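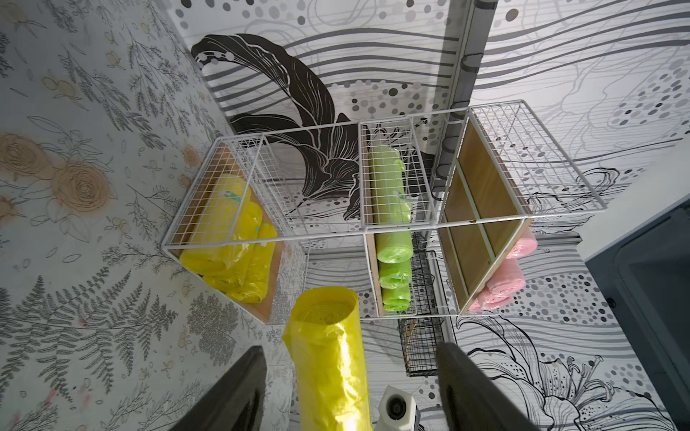 Bag rolls on the wire shelving, yellow on the left, green in the middle.

Theme park with two under-tens: queue passes, bag sizes and the Pinorbridge shuttle

rticona
Posted Aug 5, 2024
Planning four nights at Flornari with two children, aged six and nine. We were last there before the younger one was born, and the booking system has changed completely. Three points I can't settle from the park website:

1. Whether the timed queue pass is worth buying outside school holidays.
2. Whether the Pinorbridge shuttle still takes folded pushchairs in the hold.
3. Whether the Carhuamaca water section needs its own ticket or is included on multi-day entry.

We would be staying on the Pinorbridge side, not on site.
Rigoberto Ticona

gantrylane
3 first, as it's the short one. Included on anything of three days or more. You still have to reserve an arrival slot, and the slots are released at 7 am on the day. Single-day tickets pay a supplement at the gate.

On 1, no. We went in January and the longest posted wait was 30 minutes, for the indoor coaster. Most were walk-on before lunch. The pass would have saved us less than an hour over two days.

mossop_b
Disagree on the pass. January isn't representative, half the outdoor rides are down for maintenance and the crowds stay away accordingly. We went in late spring, also outside school holidays, and the river ride was posted at 75 and took longer than that. The pass paid for itself by mid-afternoon on the first day.

It depends on height as well. If your six-year-old is under the limit for the bigger rides, you are buying four passes to use two at a time.

gantrylane
Posted waits there run high. I timed 15 rides over two visits and only two exceeded the board.

mossop_b
Yours may have. Mine didn't. I'd want to know which rides before I relied on that.

gantrylane
Mostly the indoor ones, to be fair. I haven't timed the river ride.

k_dunnet
On 2: the shuttle takes folded pushchairs, but inside the vehicle, in the rack behind the driver. The rack fills up at the second stop. Board at the first stop if you can, which is the one outside the Skillow car park. Route number is 37, and it is not the same as the 37 that goes to the railway station. Check the destination on the front.

Return buses after the evening parade are a different matter. We let two go past full.

rticona
Useful, thanks. We probably won't bring the pushchair if the rack is that limited. The younger one walks well enough until tea time.

Is there a bag size limit at the gate? The website gives one in centimetres on one page and says "reasonable hand luggage" on another.

k_dunnet
They have a measuring box at the left-hand gate and nothing at the others. Ordinary rucksacks went through at all of them. Hard-sided cool boxes were turned back.

tarn_and_fell
Lockers in the water section take a token, not coins. The token machine only accepts cards. Bring swimwear in something that seals, the changing area floor is permanently under a centimetre of water.

Also, the multi-day ticket gives you 1,000 loyalty points, which is enough for a lunch voucher if you register before the first scan. After the first scan they won't add them.

mossop_b
The points only count on tickets bought direct. Ours came through a hotel package and were refused.

rticona
Ours would be direct. My nine-year-old clears the height limits and the six-year-old doesn't, so I will price two passes and leave it at that. Booking the tickets tonight.

gantrylane
Two is sensible. Post the river ride times if you take any.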